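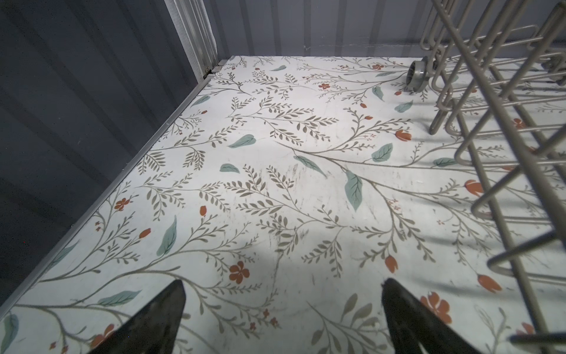
Can a fan account repost a singer's Instagram stories?

I run a small fan page for Harb with 400 followers. She put up 17 stories from her beach trip last weekend and they're gone now. I saved 6 of them. Am I allowed to post them, or will my page get taken down?

rarkberg_fan
Screenshots mostly stay up if you tag her. Full videos with her music in them are what get removed. I lost 2 that way in June and got a warning. The warning went away after a while.

Etirley
Strictly speaking, whoever took the pictures owns them, and tagging doesn't change that. Check her bio first. Some singers say there that reposts are fine. If hers doesn't, message her team and ask.

gastetti
just post them, everyone does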